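Manipulation Seminar, Session 7
Reading wrist-camera results in simulation
Notes: Nathalie Verhoeven

Reading for this week: Swai and Pillai, the Dorthorpe grasping report. Bring your marked-up copy.

The claim is that a policy trained only on rendered wrist views learns to approach and grasp small objects, and that it does so from the picture alone. Success is given as 56 percent with the wrist view and 45 percent without it. Before you repeat that in your own write-up, look at what goes into it.

First, the test set. Each object was tried 40 times, but the start poses come from the same generator as the training poses. I would call that a memory check until someone shows me otherwise. Léonie Lacroix raised this in July and the reply was that the generator is "broad." Broad compared with what?
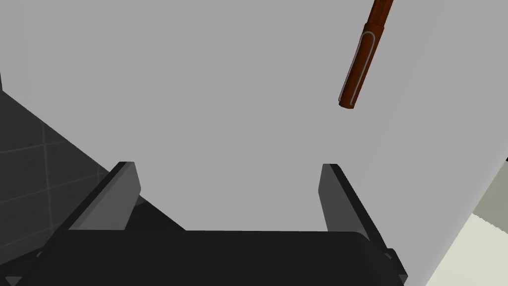

Second, the background. When a pen is the only brown thing against smooth gray, color by itself may be enough to steer by. The report has no run with the colors swapped, and none with clutter behind the target. Both are cheap in a simulator.

Third, the seeds. There are 2. You can't put an error bar on that, and the authors don't try. The gap between the two conditions may be real. It may also be one lucky seed.

Fourth, what counts as a grasp. The appendix says the fingers must close with the object between them. It says nothing about lifting. A pen that slips out a moment later still scores.

I don't think the work is bad. The ablation on camera angle (their section 5) is careful and worth copying. I do think the abstract promises more than the tables hold.

For next week: pick one of the four points and write one page on the run you would do to settle it. State the result that would change your mind. Send it to Chelsea Whitlock before class.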